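Planning the cell budget — handout, session 4
E. Tanner, notes typed up quick, May 12, 2023

Start with the task, not the catalog. Ours is the cup task: steel cups upside down on a table, a person shuffles them, robot picks. Cheap props. The arms eat the money so people forget the rest.

Lines that get left out:
grip pads — wear parts, budget spares from day one
cables, mounts, wrist camera
tables (two small ones pushed together beat one big one, they fit thru the door)
operator hours!! Enikő Balogh's sheet for Kendden had zero here
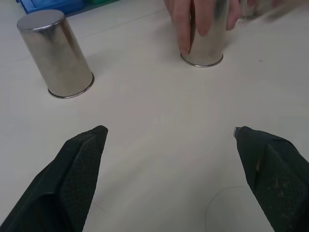

Pads again. Ask the vendor for price per pair AND lead time. Lanz quoted us a lead time of 5 weeks, Clumomar 4. Plan on the longer one. Scuffed pads still work for a while but write down when you swap them, otherwise next years number is a guess.

One arm or two? Two arms = two grippers, two sets of spares, more floor space. Leopold Rüegg's rule — only buy the second arm if you can name the task that needs it. Put the task in the request, one sentence.
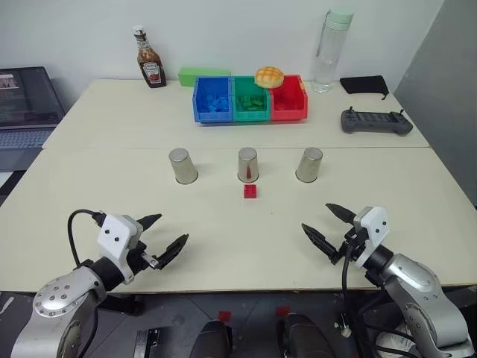 Fig. 2. Two-arm table with cups, a red brick and the sorting bins.

Props go under consumables, seperate from capital. Bricks, bins, cups, all of it.

For next time: draft budget for the Vellemow cell, one page, spares on their own line. Send to Florian Schnyder before class.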